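Week 9 notes: comparing hands (and the cameras you hang off them)
Last updated 29 Sep 2026

Righto, this follows on from where I ran out of time, which was me waving my arms about contact area. Have Kieran Ó Briain's prac sheet open next to these, because I use his trial numbering.

The question for this week is how you compare two end effectors fairly. Most of you in the May quiz wrote "see which one drops fewer things", and fair enough, but a drop count on its own tells you very little! A hand that crushes everything will never drop it. So we log three things per trial: time to first contact, whether the lift held for the full count, and how far the object rotated in the grasp between touching and lifting. That last one is the one people skip, and it's the one I mark hardest.

Small ribbed things are my favourite test objects for this. A top grasp with two fingertips puts you on the lobes or in the grooves depending on luck, and the two behave very differently.
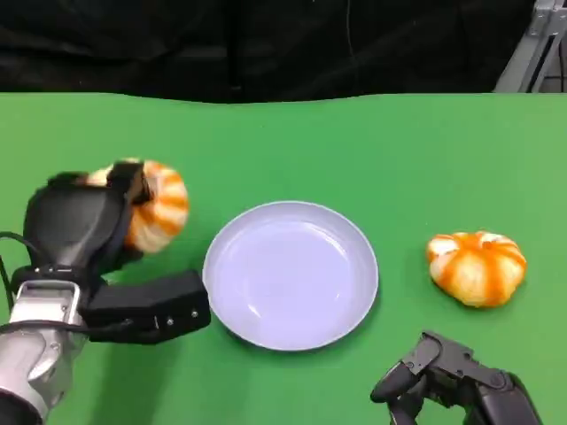

So when you plan your 16 trials, randomise the starting orientation. Don't put the object down the same neat way every time (I know you will, everyone does, please fight it). Half the trials with the left hand, half with the right, same controller gains on both. If you retune between hands you've compared your own tuning, and I'll write that on your report in red pen.

Controllers: we're running the Okham on the old firmware and the Rarkex on the new one. The Rarkex closes faster but overshoots on light objects, so start it at 22 per cent of max closing speed and creep up. Okham people can go straight to 80. If the fingers start chattering, back off the damping term a bit and try again before you come and find me. 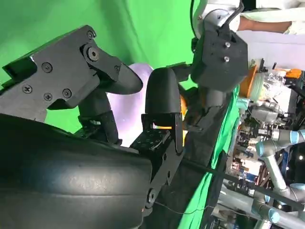 Wrist cameras are a trade-off and I want a full paragraph on it in your write-up. The head view gives you the whole table but the palm hides the contact. The wrist view gets you in close, and then the fingers themselves become the problem: with a ball between two fingertips, a good bit of it is hidden behind the very parts holding it, and your colour segmentation has to cope with whatever's left. Also check your camera rotation before you trust any "up" vector. The Arroyo group at Brollemville lost 132 trials to a sideways image and a hard-coded gravity direction, ouch.

For next time, read the section on friction cones and bring your rotation plots, even if they're ugly. Axes labelled, units on, degrees please.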